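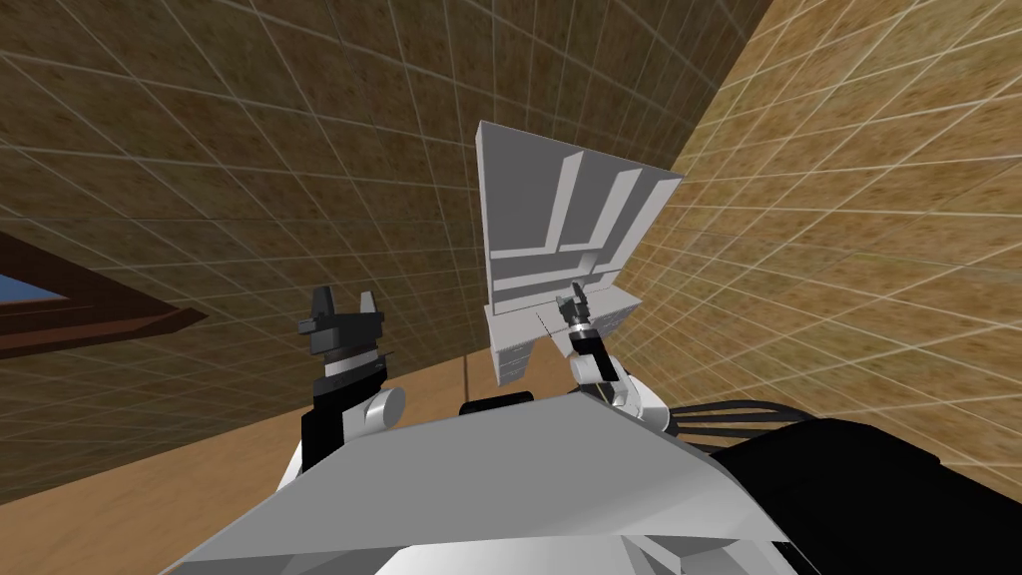

Figure 6. Simulated workcell, head view. Shelf unit held in the right gripper; left gripper open.

6 Verifying grasp state in simulation

6.1 Purpose

This section sets out the procedure for confirming that the grasp state reported by the Ferbridge controller agrees with the rendered scene in the Niltden simulator. The procedure shall be completed before a recorded episode is passed to the planner, and again whenever an object model is replaced.

The operator should be familiar with the joint naming conventions in Section 3 and should have loaded a licensed workspace file. Object models are supplied in the Markevine catalogue, which contains 3,979 entries at the time of release. The shelf unit in Figure 6 is a multi-part model: the back panel and the lower drawer section carry separate collision meshes under a single parent body.

6.2 Procedure

1. Start the simulator in paused mode and open the workspace file.

2. In the Bodies panel, select the object to be verified. Confirm that its parent body is listed as dynamic. A body listed as static will not respond to contact forces, and the grasp check will return an error.

3. Set the active view to Head. The view follows the orientation of the head joints, so walls and floor may be rendered at a steep angle. Do not level the view with the Align Horizon command during verification. The command alters the camera transform written to the episode log.

4. Open the Grasp State panel. Each gripper is reported on its own line as OPEN, CLOSED or HOLDING.

5. Compare each line with the rendered fingers. For the posture in Figure 6, the correct report is HOLDING for the right gripper and OPEN for the left.

6. Select Show Contacts. Contact markers should be drawn on both fingers of any gripper reported as HOLDING. If markers are drawn on one finger only, proceed to 6.3.

7. Advance the simulation by 10 steps using the Step button, then repeat steps 5 and 6.

8. Select Write Check Result. The result is stored in the episode folder with the operator's initials.

NOTE: Left and right always refer to the robot's own left and right, irrespective of the view selected.

NOTE: Contact markers are an overlay and are not included in exported colour images.

CAUTION: Do not edit the finger friction value while an object is held. The solver applies the new value immediately and the object may be released. Pause the simulation, open the gripper, and then make the change.

6.3 Disagreement between report and render

Where the panel and the rendered view disagree, the operator shall proceed as follows.

1. Pause the simulation and save a snapshot.

2. Check the collision mesh at the point of grasp. Thin edges on panels and drawer fronts are the usual source of error. Rebuild the mesh with the Fine setting if the displayed outline stands clear of the visible surface.

3. Check the finger width threshold in the controller profile. A threshold set too high will cause a narrow grasp to be reported as CLOSED.

4. Reload the episode and repeat 6.2 in full.

If the disagreement persists, record error code 629 in the episode log and forward the snapshot to the Wróbel integration desk, to the attention of Anathi Buthelezi. Episodes carrying this code are excluded from planner training until cleared.

6.4 Revision record

Sep 13, 2021. Step 7 added; caution on friction values reworded. Prepared by Jarosław Czarnecka. Authorised by Purificación Casado.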